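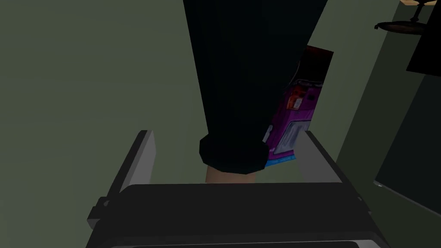

Open gripper, simulated view

Search this guide Type a word or verse Go

Section 2. Setting up a reading plan in Galholm

1. Open Galholm and choose Plans, then New plan.
2. Write a name for the plan. Lærke Thorlacius, who leads our evening group, uses the name of the Bible book and the month, for example "Luke, July".
3. Choose the length. The shortest plan is 15 days and the standard one is 28 days.
4. Choose the translation. You cannot change it after the plan has started, so please check it twice.

Note: Psalms are counted one by one. A long psalm can be divided over two days under Divide reading.

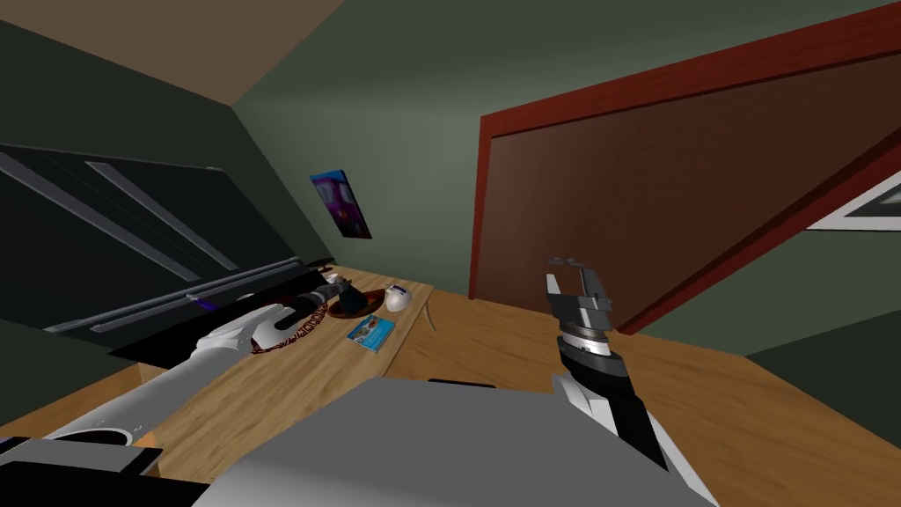

Where do I find a reading that I missed?
It stays in the Waiting list until you mark it as read.

5. Press Invite and enter the e-mail addresses of your group. Each person receives a link — it works one time only.
6. Set the hour for the daily reminder.

Caution: Delete plan removes also the prayer notes of all members. Export the notes first.
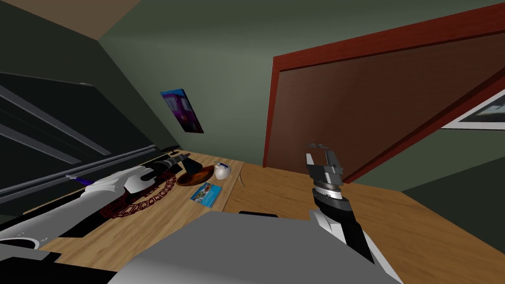
Who can see my prayer notes?
Only you can see them, until you press Share with group.

7. Press Start. The first reading opens the next morning at the hour you have set.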